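The Quiet Work Between Two Arms

By the staff of the Proncombe review

When people visit the software group at Skendham, they usually ask about the motors. The engineers prefer to talk about the planner. It is the part of the system that decides which arm goes where, and when, and it took most of their last winter.

The planner is called Meireles. It began as a small tool for one arm, and in that form it was easy to like. You gave it a target, it gave you a path, and the path was usually good. With two arms over the same table everything became harder. Each arm is an obstacle for the other, and this obstacle moves. The first version solved the problem by making one arm wait until the other had gone home. It was safe, and it was terribly slow to watch.

The present version divides time into short pieces and reserves space for each arm in each piece. If both want the same space, the one with less distance left to travel goes first. A new plan takes around 48 milliseconds, short enough that the arms do not seem to stop and think.

Perception comes before all of this. Letter blocks are a favorite test at Skendham, and a rather mean one. The same letter can appear on more than one block, and a block that sits at an angle shows a different outline from one that sits straight. The software must find the block, read its face and estimate its rotation before a single joint is asked to move.
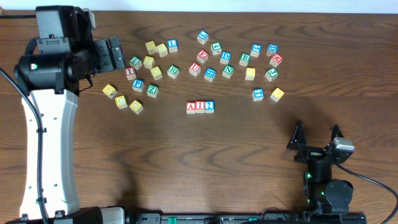
What happens when the two arms want the same block? The planner gives it to the arm that can reach it with the smaller turn of the wrist, and the other arm receives the next target on its list.

This rule sounds simple, but it was changed 18 times before the group was satisfied. Most of the changes are recorded in Prustley, the logging tool which the group wrote for itself. Prustley stores every plan together with the plans that were rejected, and an engineer can replay the last eight seconds before a fault at any speed. One of them told me that she now spends more time in the replay window than in the code editor.

There are still weak places. Shadows from the arms can disturb the color reading, and the group is testing a filter which uses the known position of each arm to predict where its shadow will fall. It works well in the morning. By four in the afternoon, when the sun comes in low, the results are less steady - and the blinds stay down until somebody finds a better idea.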